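Course handout 4: Reviewing a two-arm tabletop kit
Robotics in Practice, Meredith campus
Course lead: Sudheer Marar. Lab sessions: Ieuan Vaughan

Read this before the lab and bring your log sheet from last time. We'll spend the whole session with the Terel two-arm kit from Desard, and I want everyone to come away with a review they could hand to a small company that's thinking of getting one. I'm fond of this kit, as most of you have noticed by now. You are free to disagree with me, and two of the best reviews I got in March did exactly that!

1. What you are reviewing

The Terel is sold as a package: two arms, two parallel grippers, a wrist camera for each arm, one fixed camera for the workspace, and the control software. Desard also sells a yearly service plan. Leave the plan out of your score for the hardware and give it a paragraph of its own at the end, so a reader who only wants the arms can find what they need.

What makes this kit such a pleasure to teach with is that it works at the scale of ordinary stuff. You can set out groceries and a toy or two, and after ten minutes at the controls you know more about grasping than a week of my slides could give you. The items on our table are cheap, they differ in all the ways that matter to a gripper, and you already know how each of them feels in your own hand. Use that. When a grasp surprises you, pick the thing up yourself and ask what your fingers are doing that the gripper can't.

2. The table and the first task

The basic task is called "load the tray." You start with the tray in the middle of the table and the items spread out around it, and you move one item at a time. Decide on your order before you start and write it down. If you change the order halfway through, write that down too, with your reason.

Only one arm moves in this task. The other stays folded back out of the way until section 5. People always want to use both right away (I did too), but you learn far more from one arm used slowly.

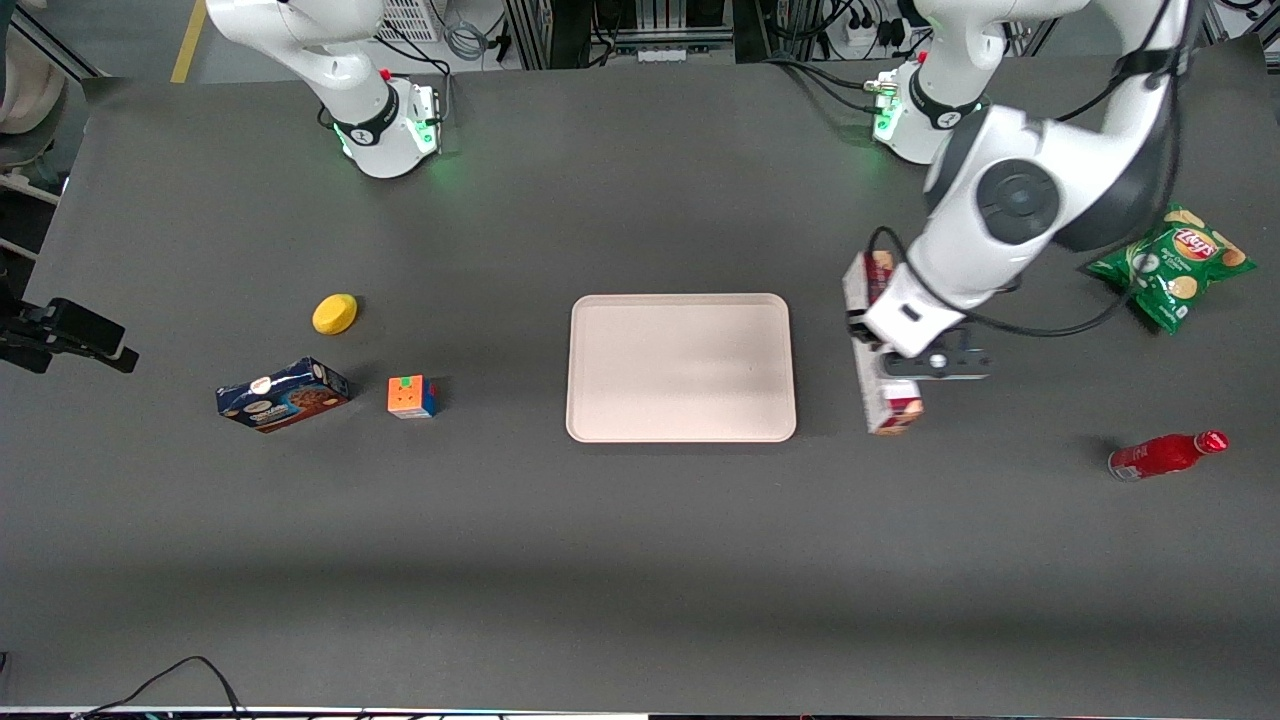 Figure 1. Loading the tray: the left arm has the carton near its middle while the right arm stays folded back.

Look at where the carton is held. Near the middle is a sensible first choice for a long box, and it's the one I'd like you to try first. After that, move your grasp toward one end and run the same path again. Compare how steady the box looks on the way up and how square it is when you set it down. The difference is easy to see and very hard to put into words, so take your time over the wording. "It wobbled" isn't enough for a reader who wasn't there. Say when it wobbled, and which way.

A bag of chips is a different kind of problem. There's air in it, the shape changes under the fingers, and the place you aimed at may have moved by the time you get there. A glass bottle on its side wants to roll. Don't leave these two until the end of the session, when you're tired and the notes get thin.

3. Working from the wrist camera

For the second part you turn away from the table and drive from the wrist view alone. This is my favorite part of the kit. The picture is plain and a bit wide, and the fingers are always in it, so you get a steady sense of how much room you have on each side. It takes most people three or four tries before they stop leaning sideways in their chairs to see around things.

Some points to cover in your review:

- How easy is it to judge height above the table? The fixed camera helps with this, so say whether you missed it.
- Can you tell which way a small item is turned? Use the cube for this one. Its colored faces give you a good check.
- How does a low, rounded item look when it's close to the fingers, compared with a box a little farther away?
- Do cables at the back of the table pull your eye away from the work?
- How long before you trusted the view?

Try to get three items into the same view before you pick one. It forces you to choose a path in, and the choice tells you a lot about how well the software lets you turn the wrist. Open the fingers wide before you come down. I say this every session and I'll say it again here - open them wide, then come down.
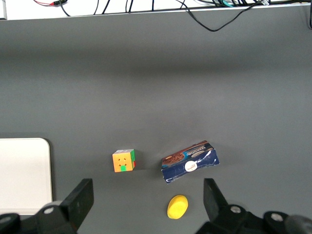 4. Soft boxes and how hard to squeeze

Cardboard is where the Terel gets really interesting. A stiff new carton will put up with a lot. A carton that has been through a few classes bends wherever the fingers touch it, and then the hold changes while you're still closing. You'll meet both kinds of behavior in one afternoon, sometimes in the same box.

The software lets you set grip force on a scale that runs up to 92. I'd start at 70 for the cartons and work down in small steps until the item slips, then come back up one step. Write down the number at which it slipped and the number you settled on. We want both. Last term's groups logged 397 grasps between them, and the most useful entries by far were the ones where something had gone wrong and somebody had bothered to say how.

Pay attention to where on the box you're squeezing, too. Gripping low on a tall carton leaves a lot of box above the fingers, and any lean at the bottom becomes a bigger lean at the top. The printing is a handy guide. Pick a band or a line of lettering and watch how it tilts as you lift.
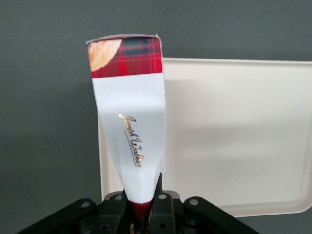
There's a real question here for your review, and I'd love to read some different answers to it. Should a kit at this level protect the user from squeezing too hard? Desard's view, as Ieuan heard it at their Berkby open day, is that people ought to be able to feel their way to the limit. I tend to agree for teaching. For a packing bench, where every dented box is one you can't sell, I'm much less sure. Argue it either way, but tie your argument to a grasp you made yourself and give the force setting.

5. Both arms

If there's time, unfold the second arm and try a handover. Keep to the cube for this. Agree out loud on who's calling the moves, go slowly, and let the receiving gripper close all the way before the giving one opens. The first clean handover is a great moment, and you'll want to do ten more, so watch the clock. Ieuan needs the arms parked and the log sheets in before the next group comes through.

6. What to hand in

One review per pair, up to 2000 words, plus the log sheet. Write for a reader who runs a small shop or a school lab, has never used a robot arm, and has to decide whether to buy. Put your overall view in the first paragraph. Use plain words for everything you can, and where you need a term like "parallel gripper," explain it once and move on.

Marks go mainly on how well your claims match your log. A glowing review with thin notes will score lower than a grumpy one with good notes. Spelling counts a little. Diagrams are welcome if they're clear, and pencil is fine.

Questions about the software go to Ieuan during the session. Questions about the write-up come to me, after class or by the usual course email.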